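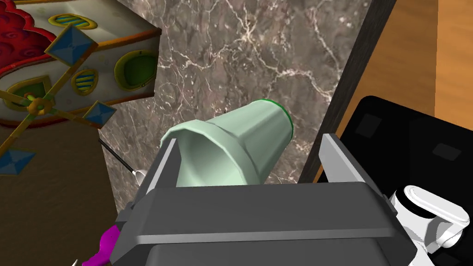
About Ondidness

Posted Thursday, June 20, 2024 | By the Ondidness desk
14 comments | 37 shares

We write about television dramas after they air. Mostly that means teen mysteries, small-town crime and the kind of soap where somebody's twin comes back in the season finale. If you came for casting rumors, you will find fewer of them than on other sites, and the ones we do run will have a grumpy paragraph under the headline saying where they came from.

Ondidness started as a message board thread about one show, Livgate, and about a plot hole in its second season that the fans had agreed to call foreshadowing. We didn't think it was foreshadowing. We thought the writers had forgotten that the sheriff's office had a back door. The thread ran to 1135 replies before it was locked, and we still get mail telling us that the back door will pay off. Livgate has been off the air for a good while now.

What we publish

Recaps go up the morning after an episode. We cap them at 1000 words. A recap longer than that is usually a recap in which somebody has started describing outfits, and we've done it too, so the cap stays. Theory posts get 500 words and have to point to something that was on screen. An actor looking sad in an interview doesn't count. Neither does a song title.

We also keep a running list of predictions we got wrong. It's long. We were sure the mayor on Trisar had burned down the boathouse, and we said so for most of a season, with maps. She hadn't. Nobody had, as far as we can tell from the last episode, and the fire was simply dropped. You can decide for yourself whether that makes us wrong or the show careless. The entry is on the list either way.

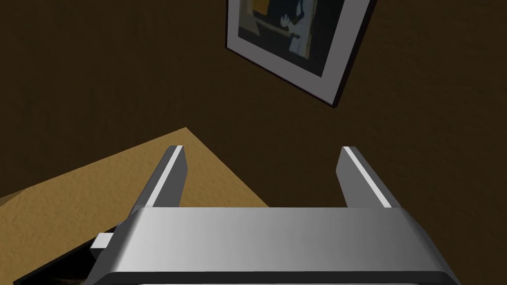

Readers ask why we don't grade episodes. We used to. Then we went back through a season of Paredes and found that we'd given a B or a B+ to every single hour of it, including the one with the séance, which we all remember as awful. A grade written at midnight mostly tells you how tired the writer was. So we quit grading, and traffic dipped a little, and then it came back.

How we make money

Ads, and a membership that takes the ads away. Members don't get earlier recaps or secret posts. We looked at how other fan sites do their paid tiers and couldn't find one where the secret posts were any good.

We don't take set visits paid for by a studio. We do accept screeners, and when a recap was written from a screener it says so in the first line. Studios have asked us to hold certain plot points and we've agreed, since spoiling a death two days early doesn't help anybody. They have also asked us to change the word "boring." We kept it.

Who writes here

A small group, all part time, posting under a shared byline. We tried individual bylines and the comments turned into arguments about which of us hated which couple. For the record, we don't agree on the couples. There is a faction here that still believes the first two seasons of Trisar were good, and it's allowed to say so every October, when we do the rewatch.

Pitches

Send them. We read everything and answer most of it. Please don't open with how many followers you have. We get plenty of pitches promising to "break down" an ending, and we'd prefer a piece that tells us why an ending bothered you, or why you turned the show off halfway through. Finished drafts over 1000 words get sent back for trimming before anyone reads them.

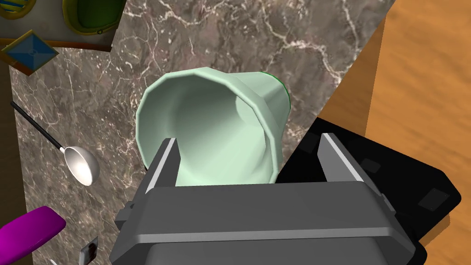
A gray gripper and a tilted, pale green cup, computer rendering.

Corrections

Use the form. If we fix something, we note it at the bottom of the post and leave the old wording visible. Telling us we missed the point of a finale isn't a correction, but the comments are open.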